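Bradomside Workshop Programme
Progress report to the Llorente Fund, second period
Prepared by Kirsty Whitelaw

1. Summary

The main event of this period was the open day in March. We had 85 visitors, against a target of 60 in the grant agreement. Spending is on budget except for printing. One of the three planned school visits has moved into the next period.

2. The open day

Doors opened at 10 am and we closed at 4 pm. Tài Lâm ran the demonstrations with two of the Cleden trainees. There were six sessions of half an hour each, with a gap between them for questions and for resetting the tables. The two sessions after lunch were full and we had to ask a few families to wait for the next one.

Each session had the same order. Tài gave a short talk on how a gripper is taught a task by a person doing it by hand first. Visitors then took turns with the hand-held gripper at the table, picking up small household things and putting them down on a mat. The last five minutes were for questions. Most were about cost, about safety, and about whether the work could be done from a wheelchair. We did not have a good answer to the last one and have put it on the list for the summer.

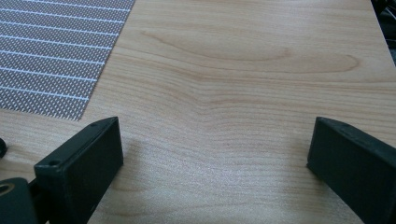 Younger children found the grip stiff and needed an adult's hand over theirs. Tài has asked Kanell for a quote on a lighter spring. The talk was also too long for the under-tens – we cut it to four minutes from the third session onwards and will keep it at that.

We collected comment cards at the door. People liked being allowed to handle the equipment. The commonest complaint was parking, followed by the noise in the main room when two groups overlapped.

3. Spending

The open day cost £2,176 in total. Of this, £941 went on table hire, signs and printing. The printing came in over the estimate as we had the handout redone after an error in the opening hours. The difference has been met from our own funds and we are not asking for it to be covered.

4. Changes to the plan

The Cleden school visit was put back at the school's request and will now take place on a Monday early next term. This does not affect the end date.

5. Next period

– Three school visits, including the one carried over
– A second, smaller demonstration evening for adults
– Written guidance for trainees on running a table

We would like to discuss the date of the demonstration evening at the next review call, as the hall needs to be booked well ahead.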